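Home | News | Products | Support | Press | Contact

Trirus pauses Grikon gripper update after dropped parts

December 2, 2019

Hello all, Fouad Fahmy here from Trirus, with news I'd much sooner not be writing! We've pulled version 26 of the Grikon gripper software, and if you're running it we'd like you to stop and go back to the one before.

It's a grip force fault. After a long run the fingers can slowly ease off while the screen still shows a full, healthy grip. Our cells handle bare processors (costly, slippery little things), so a weak hold soon gets expensive. We logged 11 drops in 1840 picks, and one of them bent the pins in a socket. 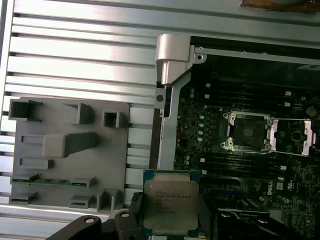

A processor held between the gripper fingers beside an open desktop computer.

No one has been hurt, I'm very glad to say. But a gripper that reports the wrong force is a safety matter in my book, so please keep hands out of the cell while the arm is live, even if it looks parked.

Our friends at Kröger spotted it first and rang me the same afternoon – thank you, all of you! We've since been going over it on desktop computers, the same kind of job most of you use the Grikon for.
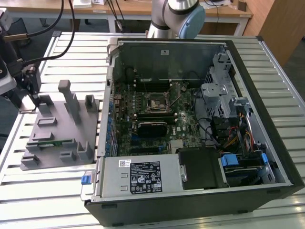
Computer and parts fixture on the work table, with the gripper at far left.

The trouble seems to start when the force sensor drifts as it warms up, and version 26 skips the re-zero that used to catch it. My team put that step back last week and I've been fussing over the test cell ever since. 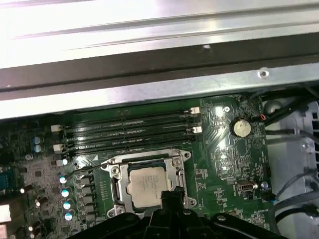 The fix goes out later in December, free to everyone, through the Flikitz update tool you already have. Until then, please re-zero by hand at the start of each shift. If you've had drops of your own, send us the logs, even the messy ones. I'm on extension 1648 and I do pick up.

Fouad Fahmy, Trirus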